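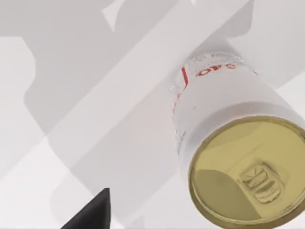 Yaw Opoku puts it bluntly: buy the arm last. He'd have you price the fingers, the table, the lighting and the software seat first, then see what's left for the robot, and after two rounds of budgeting at Nanstead I've come around to his side.

**Tabletop arm budgeting** is the job of working out what a small manipulation setup will cost before anyone signs a purchase order. It covers one or two arms, their grippers, whatever they stand on, and the simulation used to try things out beforehand. I'm sticking to small setups in this entry because they're the ones I know (factory cells have their own pricing, their own safety rules and much thicker binders).

## Simulation first

Most planning now starts in a simulator, and I'm all for it! You can put a soda can on a white counter, bring in a black gripper and find out whether the fingers you had your eye on look sensible next to it, all before spending a cent on metal. We use Vornedik for ours. A seat costs $400 a month, which made me wince until I compared it with the price of sending back the wrong gripper.

Write down the questions you want answered before the seat starts billing. Ours were about finger width, how far each arm had to reach, and how much counter we needed once there were appliances on it. Our first month mostly went to making the kitchen look nice, and I'd budget for that too, if I were you. It's very hard to stop. 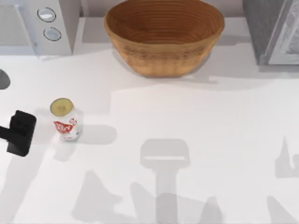 One reader of an earlier version of this entry argued that a second arm should never go in a first-year budget, simulated or otherwise, on the grounds that it doubles the spares and more than doubles the setup time. I agree about the spares. On setup time I'd say it depends on whether the two arms share a workspace. Where they do, add days for checking that they can't run into each other, and put those days in as a cost with a name on it.

## Lines people forget

- **Finger pads.** They wear. We order Penner pads in packs of 6 and keep a spare pack on the shelf.
- **Mounting.** The table needs to be stiff, and a stiff table is heavy, so there's delivery to pay for as well.
- **Props.** Cans, bowls, picture frames. Cheap one at a time, but you'll want several kinds.
- **Lead time.** Clavix quoted us 38 days on a wrist adapter. Everything else sat in boxes while we waited.

## Choosing props

Props deserve a bit more than a bullet. A can has a plain, regular shape and it's an easy place to begin, but a budget built around cans alone will steer you toward a gripper that's only good at cans. I like to have a bowl with a wide rim in the set, and something tall and flat like a standing frame, which asks quite different things of the wrist.

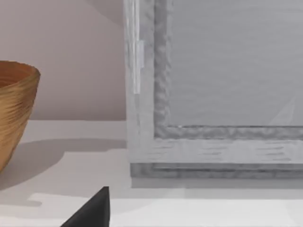
Mixed shapes also change what you pay for reach. Once tall things stand on the table, the arm may have to come in over them or around the side, and that can push you up a size. We moved up one size at Nanstead and it ate most of our reserve.

## Reserve

I keep 7 percent back and spend it on adapters and cables, every time. Yaw keeps more. If the supplier's quote doesn't list cables at all, ask for them as a separate line before you send anything upstairs for approval.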